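From: Lorraine Bolger
To: Jornitum open day list
Date: 7 March 2026
Subject: Re: What to put on the big monitor?

Emerson Barros wrote:
> I can bring the arm, but the McPhee room has one usable outlet on the
> side where people stand, and last June we had the cord taped across
> the doorway all afternoon. Can we run the simulator on the big monitor
> and keep the arm for the 20 minute talk? Also, does anyone have stills
> from the wrist view? The web page still has the old ones from before
> the Purow scenes went in.

Yes to the simulator on the monitor. I would go further and leave it there all day, with the arm only for the talk. Last time people walked up between talks, saw a parked arm, and walked off again. The simulator can be reset with one key and a ten-year-old can drive it.

For the page, I'd use the wrist view with the jaws open over the table.

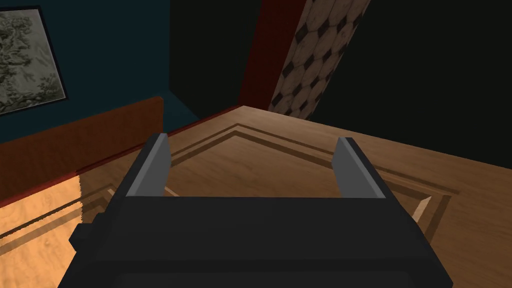
Lorraine Bolger

I tried the handout on my brother-in-law, who has never touched any of this. He got the gripper over the table quickly, but he had trouble telling how high it was. The inlaid stripes helped him once I told him to watch them. Please add a line about that to the handout, before the part about closing the fingers.

A few things on the schedule. The Surnameo people want to see a session where the operator has only the wrist view and no overhead view. I said we could do that at the end, after the families leave. It is slow to watch, so one run is enough. Whoever drives should practice getting lost on purpose and coming back, since that is what they asked about last time.
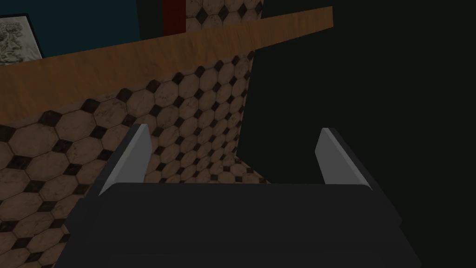
When the view is mostly tile and wood like that, visitors tend to push the stick harder. Tell them to stop, back up a little, and look for the teal wall or the red strip. I want that in the script for whoever stands at the monitor. It can replace the paragraph on joint limits, which is too long to read out loud.

On numbers for the poster: the log has 1,876 runs as of this morning, and Emerson's draft says 2,000. Please use the real one. We can change it if we get there before printing. The other number on the draft, 87 percent, is from the old scenes and should come off until we have run the same test on the new ones.

Emerson, two questions for you. Can the talk start with the arm already powered up? Waiting through the startup checks lost us half the room. And do you still have the long stand for the monitor, or did it go back to McPhee with the tables? The short one is fine for kids, but the adults stood in front of them.

I have the handouts on my laptop and will send the new version to the list after the changes above. If you want something else changed, reply with the wording you want - I am not good at guessing from "make it friendlier."

Lorraine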